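From the Torkwood Neighbourhood Newsletter, 12/23/23

A word about the winter quilt raffle

Well, friends, we made it to the end of another year, and I can tell you that the sewing room at Torkwood has seldom been so full of chatter and thread ends. The raffle quilt is finished, bound and folded over the back of the good chair, and I keep finding excuses to walk past it and have a look.

For those who joined us after October, the quilt is our one big fundraiser, and this year the money goes toward new lamps for the long table (the old ones buzz, and anyone over fifty has been squinting at navy blue thread since the fall). We printed 1000 tickets and have sold all but 80 of them, so if you were planning to buy yours at the last minute, the last minute is very nearly here! Elango Subramaniam has the remaining books at the front desk and will happily take a cheque.

The pattern is one called Annamalai, which came to us from a member's aunt on a sheet of paper so soft from folding that we traced it before doing anything else. It has 41 blocks, and I unpicked one of them three times. I won't say which, but it's near the bottom and I would ask you all to be kind.

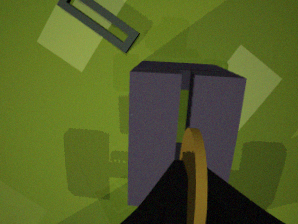
In the new year we turn to colour, and I'm so looking forward to it. The January evenings will be about working within a single colour family, which sounds dull until you try it and discover how many greens you already own. Pale squares tipped on an angle over an olive ground, with a few darker, rounder patches in a muted green for company, would make a very handsome cushion front, and a thin outline in dark grey laid on the slant wakes the whole thing up. Bring whatever greens are in your scrap basket, even the ones you regret.

We have room for 13 at the long table, and beginners are as welcome as ever. Please put your name on the sheet by the kettle, and if you borrowed the big cutting mat before the holidays, could you bring it back with you? Merry Christmas to those celebrating, and mind the ice on the side steps.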